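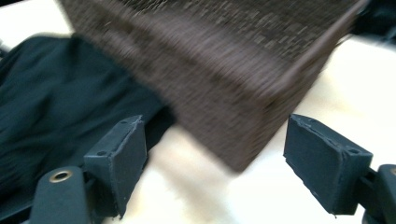 Research > Grakdale Manipulation Study > Questions and Doubts

Print this page | E-mail this page

What did the study claim?
That a robot arm can learn to move household containers from demonstrations people record with a hand-held gripper, with no robot present. Grakdale collected 2411 demonstrations and trained one policy on them. The report calls the result "general." I would hold off on that word.

Why hold off?
All the test homes were picked by the same team that picked the training homes. There were 3 of them. A policy that copes with three kitchens has coped with three kitchens.

Who wrote these answers?
Silvan Camenzind. I reran part of the analysis at Purnum and had no hand in the original work.

Are hand-held demonstrations as good as driving the robot directly?
They are faster to collect. "As good" has not been shown. A person's wrist does things the arm can't follow, and the report drops those recordings without saying how many went.

Does motion blur matter?
Probably. People swing a basket much faster than the arm does, and the weave smears. The authors say the policy "learns to ignore it." They never trained a version with the blurred stretches removed, so I don't know how they know.

What about the finger pads?
Covered pads grip well when new. The covering frays with use, and the report doesn't say when pads were replaced. If the demonstrations were made on worn pads and the tests on fresh ones, part of the success rate may belong to the pads.

How well did it do?
The policy finished up to 54 percent of basket trials in an unfamiliar home. That is the best home. The average is in the appendix, and it is lower.

Didn't Roltell repeat the result?
Roltell repeated the training and got a similar curve on the same data. It ran no new trials on a robot. I don't count that as a replication.

Is D'Souza's objection fair?
Mostly. D'Souza argues that soft items near the basket, such as bunched clothing, confuse the grasp. The failure logs lean that way, but they were labeled by hand after the fact.

Can I get the data?
The recordings, yes, on request. The pad replacement records, no. I asked in February and am still waiting.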